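Reiko Kobori on sleep, bedding and running a small guesthouse

May 26, 2022

Reiko Kobori answers the door with a pillowcase over one shoulder. Guests due at four. We have till then, she says, maybe less, the dryer is doing something.

She runs Pindwood, a guesthouse that started as her aunt's place and still has her aunt's piano. People come back for the sleep. That's what the guest book says anyway, page after page of it. Slept ten hours. Slept like a kid.

"I was a terrible sleeper," she says. "Years of it. I'd be up at three doing invoices." She used to work for a shipping office, nights mostly, and quit in October with no plan. First thing she bought was a mattress. Second thing was too many sheets.

How many? She laughs. "I counted for the insurance. 134 flat, 69 fitted. My cousin said I was sick."

She buys cotton, washed a lot before it goes on any bed. Doesn't iron. No top sheets tucked in at the foot either, she has strong feelings on that. "You kick it out anyway. Why would I fight you?"

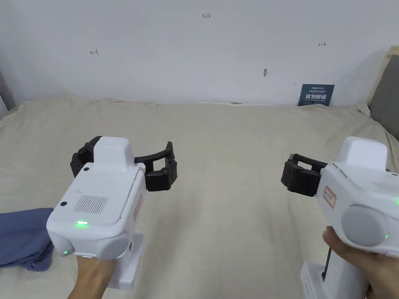 What guests get wrong

Heat, mostly. They turn it up, then wake up at two and open a window. Kobori keeps the rooms cool and leaves a second blanket in the closet. Phones she has given up on. There was a basket by the stairs for them once, and one man left without his and drove back 296 miles.

"He was nice about it. His wife wasn't."

Her partner in the business is Tsutomu Nakajima, who does breakfast and the books and thinks the bedding budget is crazy. He leans in from teh kitchen to say so. Rice, eggs, pickles, coffee at any hour. He wanted a bigger dining room, she wanted a linen room. Linen room won.

"She'd spend it all on pillows," he says. "Thirty pillows in one order. For five rooms."

"They go flat," says Kobori.

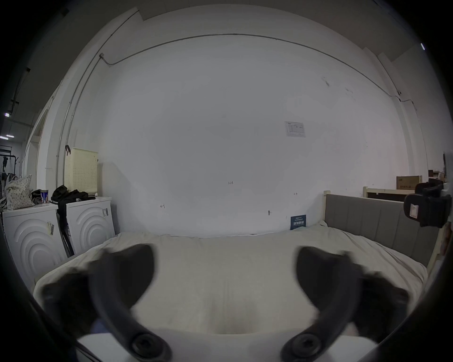
A rumpled sheet and a gray upholstered headboard.

And her own sleep? Better. Seven hours most nights, eight in winter. She reads something dull, old train timetables if she can get them, and is out by ten. The dryer buzzes and she's up, still talking, something about wool mattress pads, and then she's gone down the hall.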